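The piano that does not want to be moved

September 13, 2019

Tuấn Lã arrives with one bag and asks first where he can wash his hands. Then he asks us to turn off the refrigerator. The kitchen is next to the room with the piano, and he says that a refrigerator hums a note of its own, in this house a little below B flat, and he does not want to argue with it for two hours.

I met him at the Zacharopoulos, the old dance hall in Broton, where he takes care of the upright piano behind the stage. He is 42 and has tuned pianos since he was nineteen. Before that he wanted to play them. "I was good until the age of fifteen," he says. "Then I met people who were good, and I understood the difference."

He learned the work from an old tuner in Liltalano, three hours north by train. For the first year he was not allowed to touch the tuning pins. He swept, he carried, and he listened to one interval, the fifth, again and again. When two strings are nearly in tune they make a slow wave in the sound, which tuners call a beat. The student must hear the beat before he may change it. "My teacher sat at the window with his coffee. He played C and G and asked me, how fast? I said, I don't hear anything. He played it again. This was in February and the workshop was not heated. I remember my feet better than the lesson."

I ask him when he heard it for the first time. He needs to think.

"On the train home, I believe. Two parts of the door were rattling against each other, and there it was, very slow, like breathing. I almost got up to tell somebody."

Most of his customers are families. The piano came from a grandmother, it stands against the wall and holds the photographs, and once a year someone feels guilty about it. He does not like to make them feel more guilty. But he is strict about certain things. A piano should not stand over a radiator. A flower pot should not stand on a piano, even with a plate under it. And it should not be moved to another room for a birthday party and moved back on the next morning, which happens more than I would have thought.

"People think it is a piece of furniture with music inside," he says. "But it is wood that is being pulled all the time, day and night. You close the lid and it is still pulling."

He has an electronic tuner in his bag and he uses it for the first note, the A in the middle. After that he mostly goes by ear. I expected him to speak badly about the apps that people now have on their telephones, but he is rather mild. An app is good for a guitar, he says, and for a piano it can do a decent job in the middle. In the high notes and in the deep bass the strings do not behave as the theory wants, and every instrument is wrong in its own way. A small piano is more wrong than a big one. The tuner must decide how to spread the wrongness, so that it does not hurt anywhere too much.
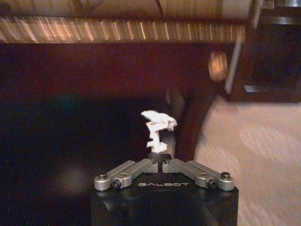 One customer in Broton, Mrs. Sundqvist, told me later on the telephone that she does not agree with him about the ear. She had used another tuner before, a young woman with a laptop, and to her the result was cleaner. With Tuấn Lã the piano sounds warmer, she said, but she is not certain that warm is what Bach had in mind. She still calls him, every spring.

When I tell him this he laughs for quite a long time. "She said it to me also. She says it each time, while I am putting on my shoes."

Last year the local paper, the Skurier, printed a short article about the Zacharopoulos piano. It was built 71 years ago and it had been promised to the dump. The hall wanted to buy a digital one. He offered to repair the old one for the price of the parts, and he worked on it in the evenings through most of the winter. New felt, new bass strings, many small pieces of leather. The article had his name spelled wrong and the piano's age right, and he says he prefers it in this order.

Was it worth the work? He is not sure. In money, no. The soundboard has a crack that he has glued two times, and the lowest notes are still more of a noise than a tone. "But on Friday evenings" – he stops and corrects himself – "on dance evenings, I mean, they hit it very hard, and it answers. A digital piano you can also hit hard. I don't know. I am not against them. I have one at home for practicing at night."

So he does play again. He admits it slowly. He has taken it up after many years, mostly easy Schubert, with headphones, when his daughter is asleep. The difficult thing is that the digital piano is always in tune. He sits there and his ear looks for something to do.

I ask if he has a student of his own. There was one, for a year and a half, very talented, and now she studies to become a dentist in another city. He has no hard feelings about it. He has told the school in Liltalano that he would take another one, if the person can be patient and has a driver's license, as he does not like to drive.

Before he leaves he plays a few chords, standing up, with his jacket already on. Then he goes into the kitchen and turns the refrigerator on again.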